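About Gillton Handling

Gillton Handling designs and installs bottle sorting and crate packing cells for small drinks plants. The company was set up by Volodymyr Stelmakh and Nesrin Baysal, who still run it, and it works from two halls at Bondwood. The larger hall is used for assembly and testing. The other is kept for customer visits.

Every cell is modeled in simulation before any steel is cut. The model covers arm reach, crate position and the order of picks, and the customer signs it off. Most layout errors are found at this stage – usually a reach limit or a bracket that fouls a divider. 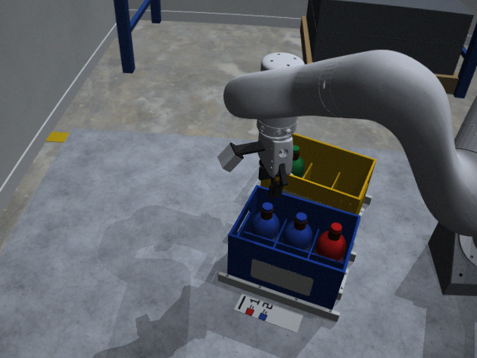

Visitors to the open day on 26/06/2022 were taken through this process by Marina Kyriakidis, who heads the simulation group. The session started with the bottle transfer model, run at normal speed and then step by step through each approach to the crate. Vsevolod Zhuravel then covered gripper selection and finger clearance between neighboring bottles. Groups were limited to 20 people so that everyone could see the screen.

Visits are also arranged by appointment. Plants considering a new cell should send crate drawings, bottle diameters and cap heights in advance – a basic model can then be loaded before arrival. Requests go to Melaniia Yurchenko at the Bondwood office.

Shares 2
Views 3,189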